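Subject: Re: [cell-practice] Draft 3 of the shared-table rules, section 4 (two arms, one tray)

Replying to the list since two of the sites asked the same thing off-list.

On the draft 3 thread, the Sallard site wrote:

> We have read section 4 and have trouble with 4.2. As written, only one
> arm may have its gripper over the tray at a time. Our mug task has both
> arms working from the same tray, and if one has to wait outside every
> time, the cycle gets a lot longer. Can 4.2 be a "should"? Also, 4.5 says
> the tabletop must be "clean" before a run. Clean to what level? Ours has
> scuffs that do not come off.
>
> One more. Does 4.7 (fixings on baskets and other hung items) apply if
> nothing in the run touches the baskets?

Taking these in order.

4.2. I would keep the "shall" but change what it covers. The Tritley cell went through its logs for June and found 1,147 runs with two arms on one tray. There were 164 protective stops, and 40 of those were arm to arm. In nearly all of the 40, both grippers were going for neighboring mugs. Very few came from one arm holding a mug off to the side while the other worked in the group. So the rule should be about the gap between the two grippers and their loads. I suggest:

4.2 When two arms work from one tray, the planned distance between any part of one gripper, including its load, and any part of the other shall not be less than the site's stated minimum. If a site has not stated a minimum, one arm at a time.

For those who have not seen a mug table, these are from ours at Veloso:
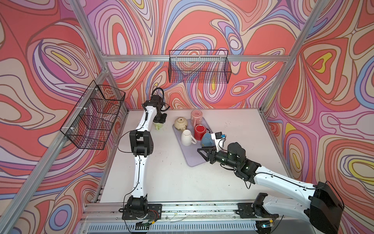
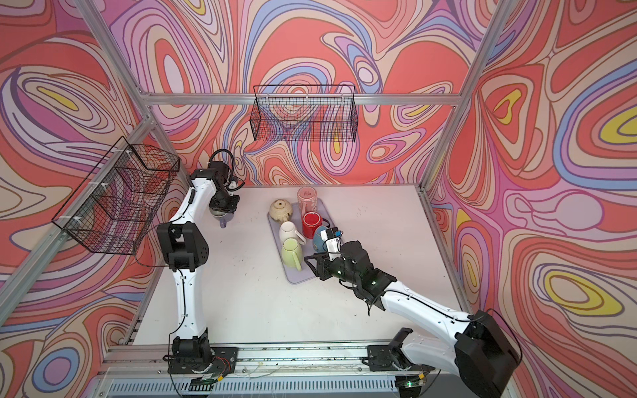
Wrist view:

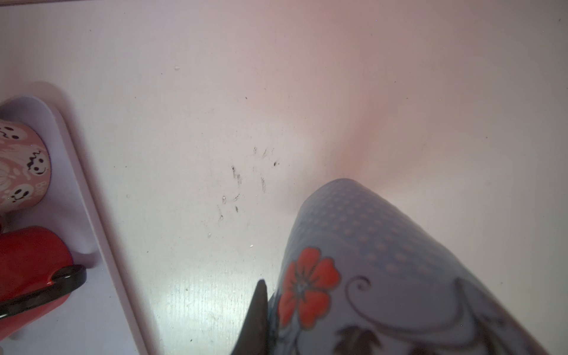
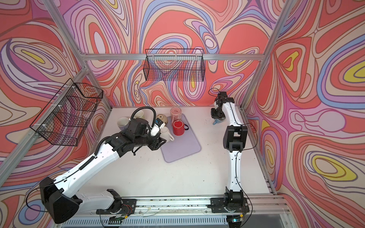

The stated minimum has to be written on the cell sheet, and it has to be measured with the largest item in the set in the gripper. Measuring with bare fingers gives you a number that is too generous. Handles count. If the item can be picked up with the handle pointing either way, use the worse one.

4.5. Agreed, "clean" is no good. What we need is that nothing on the surface can move, make a mug slide, or be picked up as an object by the vision system. Permanent scuffs are fine if they were there when the reference shots were taken. Loose debris is not fine, and that includes the front rail, which most of us forget to wipe. Proposed text:

4.5 Before each run the tabletop, tray and base rail shall be free of loose material. Permanent marks shall be recorded in the reference shots. New reference shots shall be taken when marks change enough to affect detection.

I left "enough to affect detection" vague on purpose. Indside wanted a size in millimeters there, but their lighting is very different from ours and I don't think one size would work for everybody. If someone has a test that is quick to do, send it.

4.7. Yes, it applies. An arm can hit a basket that is not part of the task, and a loop of cable can catch on the mesh. Zip ties are allowed in draft 3 as long as there are at least 2 per item and they are looked at weekly. Replace any that have gone chalky or have slack in them.

Still open: cable loops at the wrist (4.8). Draft 3 says "secured where practical," and I know that says very little. I would like a maximum loop size measured with the wrist at the end of its travel, but I only have figures for one arm type. Other sites please send yours, with the wrist position you measured at.

If there are no objections to 4.2 and 4.5 I will put them into draft 4 as written above.

Veloso cell, section 4 editor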